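30/06/2021

Walnut ink, batch 6. Husks from the Flidimberg bag, soaked overnight and simmered on the low ring until the liquid dropped by half. Strained twice through muslin. 400 ml in the jar, darker than batch 5 and a bit thicker off the nib.

Gum arabic went in at 25 drops. Batch 5 had 40 and it dried shiny on the Parsa paper, so less this time. Clove oil as usual.

Swatches:

- Parsa, smooth side: clean edge, slight halo after the second coat
- Parsa, rough side: sinks in, looks grey
- Dramance cartridge: best of the lot, no feathering with the fine nib
- Fatska wash brush on Dramance: granulates nicely, keep this one

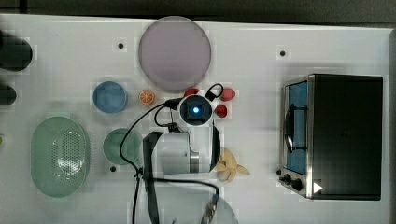 *Table with plate, bowls, orange half and the green colander.*

Behrouz Ansari wants a warmer brown for the chapter headings in his book. I tried a little madder in a spoonful of batch 6 and it went pinkish. Next go should be onion skin – have a full bag of those under the sink. He also asked if it will fade. No idea yet. One strip of each swatch is taped to the south window with the left half covered, to be checked at the end of July.

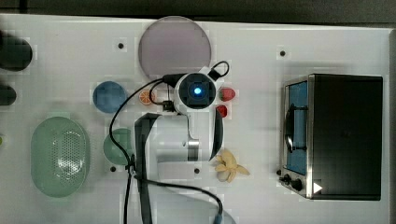
The rusty nail version is still in its jar. Smells sharp, more black than brown, and it scratched on the way through the fine nib, so there must be grit in it. Filter again before anyone fills a pen.

To do: labels for the jars, more muslin, ask Behrouz which paper the printer is using.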